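Last updated: October

FOR IMMEDIATE RELEASE

Clultthorpe Toy Library Opens Its Pretend Pantry With a Month of Plush Food

CLULTTHORPE – Families who borrow from the Clultthorpe Toy Library can now fill a shopping bag with stuffed groceries and take them home for the week. The Pretend Pantry, a new lending collection of soft play food, opens in October in the library's front room on Chowdary Street, and every household with a borrowing card is welcome to use it.

The collection has bread, fruit, vegetables, breakfast things, a few desserts and a whole shelf of condiments, all of them plush. Children can shop the shelves, carry their choices to the check-out desk and bring them back when they are ready to trade. Toys go out for 11 days at a time, and a family may have up to seven out at once.

"We have had play kitchens here for years, and the kitchens were always busy, but the food was hard plastic and a lot of it had gone missing," said Agnes Guthrie, director of the toy library. "Parents kept asking for something quieter. You can throw a plush tomato down the stairs at six in the morning and everybody stays asleep! I am so happy with how the shelves look, and I can't wait to see what the kids cook up."

Work on the pantry began last winter, when Guthrie and the library's collections manager, Shufen Kong, started keeping a list of what children asked for at the play kitchen. Soup was on it, and so were noodles, pickles and birthday cake. Ketchup came up so often that Kong gave the condiments their own shelf, at a height where a two-year-old can reach it.

Kong chose the toys for touch as much as for looks. Some are smooth and tightly stuffed, others fuzzy or floppy, and she tried to put several textures in every food group so that a child who dislikes one kind of fabric has something else to pick up. She also looked for stitched details over printed ones, which tend to fade with washing.

"I like embroidery you can find with your fingertips," Kong said. "Little kids trace the letters long before they can read them, and they love a label they already know from the refrigerator at home. They come running over with it, they want to tell you what it is, they want to put it on your sandwich. It's a great way in for a shy child."
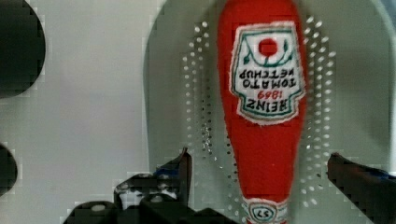
A plush Heinz tomato ketchup bottle, upside down, with its embroidered keystone label.

The pantry is set up for children from toddlers through early elementary school. Low shelves run along the window side of the room, and a set of canvas bags hangs by the door for carrying things home. The play kitchen has moved closer to the shelves so that families who want to stay for the morning can shop and cook in the same corner. There is a table for "customers," and adults should expect to be seated and served.

Aravind Sastry, who leads the library's story and play sessions, has planned a weekly Pantry Hour to go with the new collection. Each session starts at 10:30 a.m. with a picture book about food and moves on to a game. In one, children sort groceries by color. In another they take orders from the grown-ups and try to remember them on the way to the shelf. Older children will write menus and price tags, and Sastry hopes to have them running the whole restaurant by spring.

"They get so serious about it," Sastry said. "A four-year-old told me at our trial session that the kitchen was closed and I would have to come back tomorrow. She'd learned that somewhere! There is a lot of language in this kind of play, and a lot of waiting and sharing too, and I love being in the room for it."

Pantry Hour is free with a borrowing card and has room for 13 children. Sign-up is at the front desk. Younger siblings who stay on a lap do not need a place.

Cleaning was a big part of the planning. Each returned toy goes into a lidded bin at the desk and is checked over for loose seams before it is cleaned and put back on the shelf. Toys that can go in the washing machine are washed in mesh bags, and the rest are cleaned by hand. Mio Iwasaki, who looks after repairs, has set up a sewing station in the back office and asks families to report rips instead of fixing them at home.

"Please don't be embarrassed about a torn seam," Iwasaki said. "It means somebody played with it. Bring it in with the stuffing in a bag if you can, and I'll close it up."

The library is also accepting donations of plush food in good condition, with or without original tags. Breads, cheeses and anything green are especially welcome. Items with small hard parts, batteries or strong scents cannot be added to the collection.

A borrowing card costs $23 a year per household, and reduced-price cards are available on request. Current cardholders can use the pantry right away at no extra cost. The toy library is open mornings and early afternoons, with Pantry Hour sign-up beginning as soon as the doors open at 9 a.m.

For interviews or to arrange a visit, contact Lakshmi Unnithan, outreach coordinator, at the Clultthorpe Toy Library front desk. Reporters are welcome to bring their children.

###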